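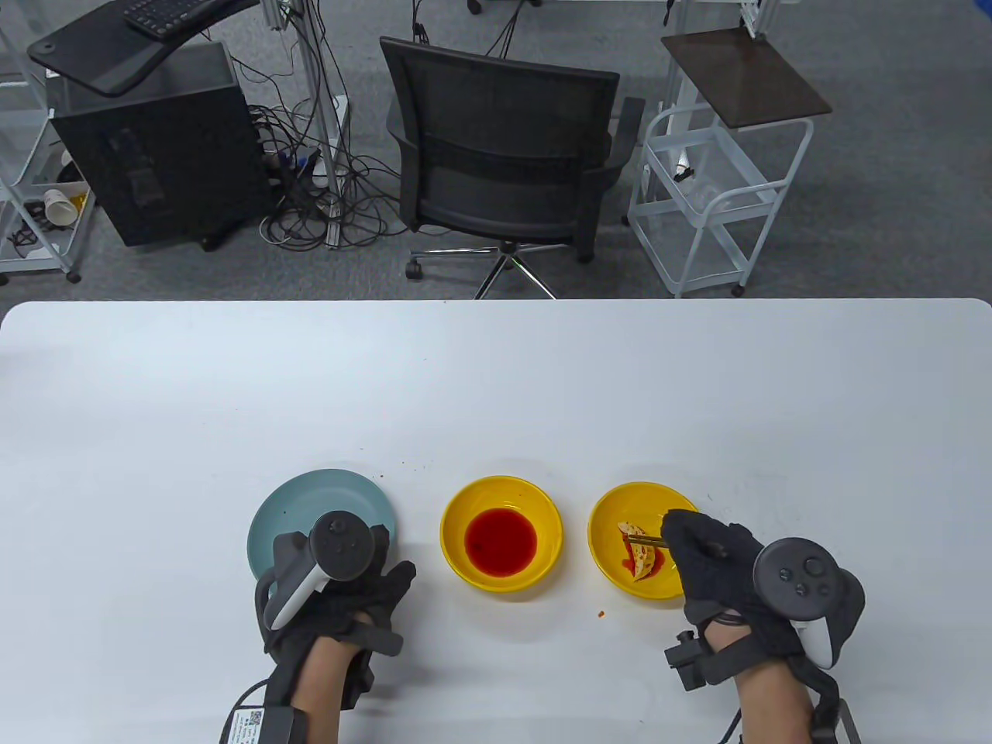 Poteo opens dipping sauce trial to staff at Marchand building

February 16, 2020

The catering service Poteo has begun a trial of a new lunch menu for staff in the Marchand building, built on small dishes served with a separate bowl of sauce and eaten with chopsticks. The trial will run until the end of May, when a decision will be taken on whether the menu is offered at the other sites.

Under the new arrangement, each diner receives a plate and two bowls. One bowl is for the food and the other for the sauce, so that those who prefer a milder meal can take as little as they wish. The first sauce to be served is a red one made with tomato and sweet pepper. A hotter version will follow once comments on the first have been collected.

Ifigeneia Kouris, head of catering at Poteo, said the menu was drawn up after a survey of staff last year, to which 1,430 people replied. Many of them asked for a lighter meal that could be eaten at a desk or a shared table without a tray.

"Staff told us that they wanted smaller portions and more say over what went on them," she said. "A separate bowl of sauce is a simple answer to that. It also allows the kitchen to prepare one dish for everybody."

The crockery was supplied by Gurkarton, which also provides the plates and cups for the main dining hall. The bowls are deep enough to hold a folded pancake or dumpling with its sauce, and they are returned to the kitchen for washing with the rest of the day's dishes. Reusable chopsticks are available from the serving counter. Forks will be provided on request.

The kitchen expects to serve around 900 meals during the trial. The price is the same as that of the present hot lunch, and extra sauce is free of charge.

Kosmas Michailidis, who manages the building, said that staff were welcome to eat in the shared work areas on the ground floor as well as in the dining hall. He asked that tables be wiped after use and that bowls containing sauce be kept away from keyboards and papers. Spills on the carpet should be reported to the front desk the same day.

Recipes for the trial were prepared by Haziq Lumbantobing, who joined the Poteo kitchen from the company's bakery. He will change the filling every second week. Both meat and vegetable fillings are planned, and a list of ingredients will be displayed at the counter each morning. Staff with allergies are asked to speak to the kitchen before ordering.

Comment cards may be left in the box beside the dining hall entrance or handed to any member of the catering team. Questions about the menu should be addressed to Eusebio Escobar at the Poteo office on the second floor.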